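Writing the Family Blog Post: Handout for Session 3

Welcome back, everybody! Last time we talked about voice, and I loved what came in. This week is all about taking one small family disaster and getting it onto the page while it's still funny (or while it still hurts a bit, which often works just as well). Keep this handout next to you when you do the homework. We'll use it again in May when we put the class blog together.

1. Start where the trouble starts

Most first drafts begin at breakfast. The alarm goes off, the kids get dressed, somebody finds the car keys, and four paragraphs later we finally arrive at the water park where the thing happened. Cut all of it! Start at the water park. Start with your arm stuck in the locker, if you can.

Try this on your own draft: cover the first paragraph with your hand and read from the second one. Then cover the second too. Keep going until the piece stops making sense, and go back up one. That's your opening. In the sample piece from the Uder group, the writer lost 73 words this way and didn't miss a single one.

2. Pick one thing to exaggerate

Exaggeration is the engine of this kind of writing, and it's such fun to do. But readers need something solid to stand on. If the line was endless and the toddler was howling like a wolf and the sandwich was the worst ever made on this earth, then it all flattens out and we stop believing you. Choose the line. Let the toddler and the sandwich be ordinary.

Compare these two:

We waited for ages and it was a total nightmare and the kids went completely crazy.

We waited 47 minutes for the face painting. By the end my son had made friends with a family, joined the family, and been promised a room.

The second one has a plain number in it, and then it goes off the rails. I could read that kind of sentence all day.

3. Let the kids talk, but not too much

Children say wonderful things and you should be writing them down (back of a receipt, phone, your own hand, whatever is nearby). Three rules of thumb:

Use the exact words. If she said "my legs are out of batteries," don't tidy it up into "I'm tired."

One good line per scene is plenty. Two good lines fight each other.

Don't laugh for the reader. Skip "we were all in stitches" and just stop after the line.

A note on privacy, which we argued about very happily in the last session. You can change names, ages and the town. Plenty of parents use a nickname for each child and stick to it for years. Ask older children before you post, and if they say no, the piece stays in the drawer. You'll have another one by the weekend!

4. The parent is the joke

Go through the pieces in your reading packet and mark who comes off worst. In nearly every one it's the writer. The mother in "Two Hours at Vikitz" loses her temper with a parking machine. The father in "Assunção With a Stroller" carries the wrong bag up a hill. We like them straight away, and we'd like them a lot less if they were making fun of a tired four-year-old.

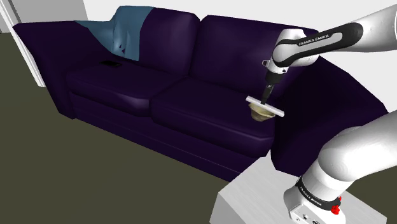 So if your draft has a villain, check whether it could be you. Usually a small change does it. "He refused to put his shoes on" becomes "I spent ten minutes bribing a person half my height, and I lost." Same morning, same shoes, much better company.

5. Endings

Please, no lessons! You don't have to tell us that family is what matters or that you'll treasure these days. Finish on something that happened: the drive home, the lost sock, the question from the back seat. If you've written a paragraph that begins "But at the end of the day," you probably finished one paragraph ago.

Homework

Write one family outing that went wrong. Open in the middle of the trouble, pick one thing to blow up out of proportion, and include one line of real speech from a child (your own, a niece, the kid next door - anybody small).

Then cut 18 words. Count them. It's harder than it sounds and you'll love what's left.

Drafts are due 10 March 2022. Bring two printed copies to the Linberg room, one to read from and one for your partner to scribble on.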